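Dakerdale Robotics Club – Frequently Asked Questions
Updated August 2025

Is this a competition team?
Not really. We enter the Sikbridge meet each June, and that's it. If you want trophies, look elsewhere.

What will I work on?
Mostly Piras, our two-arm sorting project. It involves bins, cylinders and a lot of waiting.
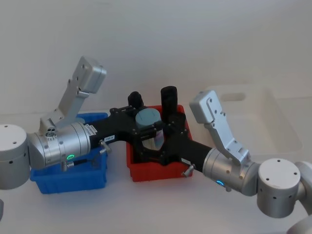 Expect to spend more time on bolts and cables than on code. The flyer says "cutting-edge AI." I didn't write the flyer.

Do two arms work better than one?
I have my doubts. One arm could handle most of these parts, and two give you twice as much to line up. The students disagree – loudly. 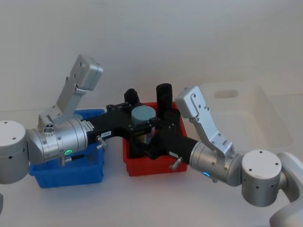 We ask every new member to keep a log, failures included. A demo that worked once doesn't count as a result here.

How long is the course?
Thirteen weeks, eight students per group.

Will it get me into college?
I've seen no proof that it does.

Can I bring my Nallano kit?
Yes, but we won't fix it.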